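Bin Renewal at the Ketum Sorting Hall
Progress report to the Cakar Fund
April 23, 2020
Prepared by Stamatia Economou, project coordinator

Dear members of the Cakar Fund,

With this report I inform you about the work that was done with your grant since December. I try to follow the same order as in the application, so that you can compare easily. Where we changed the plan, I say it in the section concerned.

1. What the grant is for

The sorting hall in Lie receives mixed small goods which arrive from returns, from closed shops and from house clearances. The goods are placed in open bins, then divided by kind, then checked and packed for the next user. The bins are the base of this work. When a bin is in bad condition, small items go under the divider, labels get dirty, and soft goods can be damaged on a rough surface.

In the application we asked for support to inspect all the bins of the hall, to repair those that can be repaired, and to replace the others. The hall has 64 bins of the large two-compartment type. They are made of gray panels, with a divider panel that separates the rear compartment from the front one. The goods to be sorted go in one compartment and the goods already sorted in the other.

2. Inspection

The inspection is finished. It was made by Jérémie Collet together with the hall team, and it took longer than we planned, for the reason that every bin had to be taken out of daily use for part of a day. We agreed with the shift leaders that not more than 3 bins would be out at the same time.

For each bin one sheet was filled in. The sheet asks for the condition of the floor, the walls, the divider and the upper rim, and it has space for remarks. At first we also wanted to record the year of purchase, but for many bins the old papers do not exist anymore, and we stopped asking this.

The result is better than we feared. The walls and the rims are strong in almost all bins. Most of the damage is on two places, the divider and the floor of the front compartment. The divider gets scratches and the paint comes off, mostly low down, where items are pushed against it again and again. The floor of the front compartment shows wide pale scuff marks, especially in the middle, and this is where the heavier goods land when they are put down. In most cases such marks are only on the surface. They do not disturb the work, but they make it harder to see if a floor is clean.

Several bins have small round holes in the floor. The team had different opinions about them. Some colleagues wished to close all of them, because a screw or a small ring can fall through. Others said that they are useful when the bin is washed. We decided to leave the holes open in the bins for clothes and toys and to close them in the bins for hardware and jewelry parts. This can be changed back later without cost, as the plugs are only pressed in.

3. Repair work

We divided the bins in groups. Bins with only surface marks are cleaned and go back to the hall. Bins with worn paint are sanded and painted. Bins with a bent divider get a new divider panel. In the application I wrote that 50 bins would be repaired in the workshop, and this number stays the same after the inspection. The others need cleaning only, so for now we do not ask to replace any bin completely. The money that was planned for new bins is discussed in section 5.

The paint is supplied by Flastach. We tested a light gray and a dark gray on the dividers of two bins. The team preferred the light gray for the divider. With the darker walls around it one sees immediately where the one compartment stops and the other starts, also in the evening shift when there is less daylight. For the floor we keep the blue-gray color. It is not my favorite color, but small items of red, yellow or white are easy to find on it, and the sorters asked clearly for this.

The first painting round had a problem. The paint on some dividers became dry too slowly, as the workshop was cold in the winter weeks, and a few bins went back to the hall before they were ready. Labels stuck to the surface and pulled the paint off. We had to do these bins a second time. Since then, a painted bin stays in the workshop two nights, and Jérémie puts a paper tag on it with the date when it can be used. I should have planned this waiting time in the schedule from the beginning, and I take the responsibility for it.

The present restrictions also have an influence. Only a small number of people can be in the workshop at the same moment, and the delivery of the divider panels was moved two times. We have used the waiting time for cleaning. The cleaning is therefore ahead of the plan, and the exchange of dividers is behind it.

4. The daily work in the hall

You asked in your letter if the renewal has an effect that can be noticed by the people who sort. I spoke with the members of both shifts and I give here what they told me, without making it more beautiful.

They find the cleaned bins more pleasant. It is quicker to see if something small was left behind in a corner, mostly along the lower part of the rear wall, where small bits of white filling and paper like to collect. For this reason we added one step at the end of the shift: the rear compartment is brushed out before the front one. Before, many colleagues cleaned only the front, as it is closer to the hand.

They are less happy with the new label holders on the rim. The holders are too high, and sleeves catch on them. We will move them to the outside of the front wall. It is a small change and can be done by ourselves.

There was also a wish to have mats on the bin floors against scuffing. We tried mats in some bins during two weeks. They do protect the floor, but flat items such as cards and keys slide under the edge and must be searched for. The sorters asked to remove them, and we did so. The remaining mats are used under the packing tables.

5. Costs

Up to today, we have spent 2723 euros from the grant. The largest part is paint and sanding material, after this come the divider panels that are already paid, and the rest is for brushes, plugs and label holders. All invoices are kept in the office in Lie and I can send copies if you wish. The working hours of the hall team are not charged to the grant, as agreed.

As we do not need to buy complete new bins at the moment, a part of the budget is free. We would like to ask for your permission to use it for two purposes. The first is a washing place with a drain, where a bin can be laid on its side. Now the bins are washed in the yard, and in winter this is hardly possible. The second is a small stock of divider panels, so that a bent divider can be changed in the same week. If you prefer that the money goes back to the fund, please tell us, and we will prepare this in a correct way.

6. Next steps

In the coming months we want to finish the painting, to install the divider panels as soon as they arrive, and to move the label holders. After this, Jérémie will inspect all bins once more with the same sheet, in order that the two results can be compared. We ask to move the end of the project to December, which gives enough time for the second inspection and for the final report.

One point is still open for us, and it concerns how often the floors should be painted in the future. A fresh floor looks very good in the first weeks, but the marks come back early in the bins that are used most. It is possible that a yearly painting is a waste of material and that only the dividers need it, with the floors every second or third year. We have chosen some of the busiest bins to be left as they are until summer, with the scratches on the divider and the scuffed floor, and we will look at them each month to learn how fast the wear continues. I will include what we find in the final report.

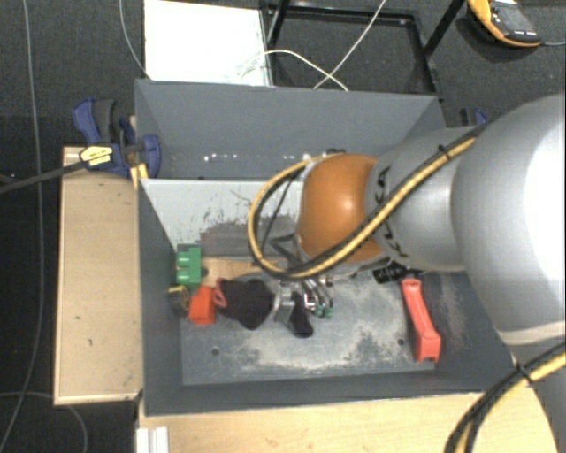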